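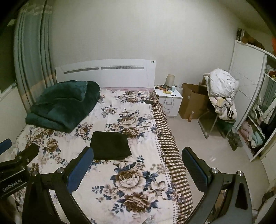

By Linnea Torvik | 14 October 2018
12 shares | 4 comments

I've been using a hand-held gripper to record household tasks for a robot arm, mostly folding and putting away clothes. You hold the tool, do the job with its two fingers, and the recording becomes the example the robot learns from. Before this I used the Pestonari remote, a joystick box that drives the arm from across the room. I would not go back for laundry.

The fingers open wide enough to take a folded garment from the side. The blue pads hold cotton well. They are less good on a single thin layer, and I often needed a second try to pick up one edge. Dark cloth on a flowered sheet is a fair test, and I kept those recordings in the set.

Over 9 evenings I saved 300 usable recordings. With the joystick I got far fewer, and Bethel Mamo, who did half of them, complained about the lag every time. My wrist did get sore after long sessions. I now stop after four folds and put it down.
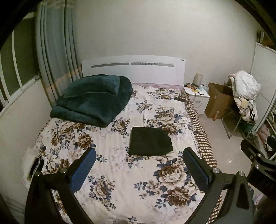
What I would change

The grip needs padding. The manual is thin on how to start and end a recording, so my first files had a lot of waving in them. Trimming those took most of a day in Totia, and the export is slow.

If your task needs force, such as pulling a stuck drawer, stay with the remote. For cloth on a bed or table, get the hand-held one.

4 comments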